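4.2 What the purchase price leaves out

Most budgets we reviewed treat the arms as the main expense and everything else as rounding. We doubt this. In the quote Zerneo sent in February, each gripper was listed at $1159, and a full set of spare fingers added $239. Neither line appeared in the lab's original plan, which Kostiuk and Zakharchenko had drawn up from the vendor's brochure.

The vendor's case for a two-arm station rests on tabletop chores: bowls, plates, utensils, a jar with a lid (Figure 3). These are cheap objects and the work looks simple. It does not follow that the station is cheap to run. Support for the first year came to $3367, and Velova, the only other bidder, would not put a figure on repairs at all.

Figure 3. Two-arm station at a small table with stacked orange bowls, a teal plate and a white bowl.
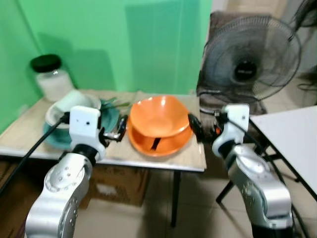
Our second concern is the payback estimate. It assumes some 2306 working hours a year, a number Stetsiuk could trace only to a sales deck. We found no log, from any site, that supports it. Until one exists, we would plan for a single station, keep the second order on hold, and put the grippers under parts that wear out. Fortin disagrees on the last point and would count them as equipment; the difference changes the yearly cost more than the choice of bidder does.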